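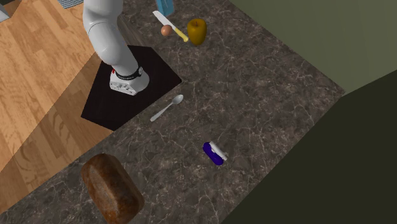
Should a small catering firm buy a kitchen arm outright in the first year? Renting for the first few months and buying afterwards is usually cheaper, provided the rental contract lets you count part of what you've paid towards the price.

So says the equipment buyer at Stunon, who asked to be named by job title only, on the grounds that suppliers ring enough already. Stunon runs canteens and has spent most of this year trying to work out what it would cost to have an arm clear and lay counters at its Clutisbridge site. The buyer keeps a spreadsheet with 27 tabs. "It started with one," the buyer says. "It said 'arm' and then a number. I miss that spreadsheet."

The arm itself takes up a single line. Under it come the mounting, the electrics, the guarding, the insurance and a row labelled "fingers". "People think it comes with hands. You get a wrist. Hands are extra, and whichever hand you pick, the thing you most want picked up is in the next catalogue."

Before any money moves, Stunon tries the job out in simulation. The modelling is done under a project called Drirnitz, which was meant to last until July and now has its own budget code. A simulated counter is cheap to cover with cutlery and crockery, and it can be cleared again without a mop.

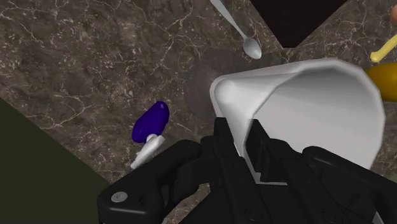
A cup on its side in the gripper, from the Drirnitz simulation.

"Cups are where the budget goes," says the buyer. "Everyone shows you a box. I've never been served tea in a box. So I ask for cups, spoons, an egg if they've got one, and then I ask what it costs when the egg goes wrong. That's when the salesman remembers his train."

Stunon's shortlist came down to two quotes. The dearer one, from Chan, included training and a spare set of fingers. The cheaper one charged 400 pounds a visit for servicing and defined a visit, on page 12, as "any attendance, including by telephone". The buyer read this out twice. "I rang to query it and then worried I'd be billed."

What would the buyer put in a first budget that most people leave out? Staff time, mainly. Somebody has to decide where the spoons live, and then persuade everyone else to keep putting them there. The first plan gave this an afternoon. The current plan gives it six weeks, and the kitchen manager has written "ha" beside it.

There is also a line for worktop repairs, set at 801 pounds. Asked about the odd one pound, the buyer looks at the screen for a while. "Finance took off anything that looked rounded. It went through first time."

The rental decision is due after the summer menus change. The buyer has asked Chan to price a second gripper and is waiting to hear whether the bolts are included.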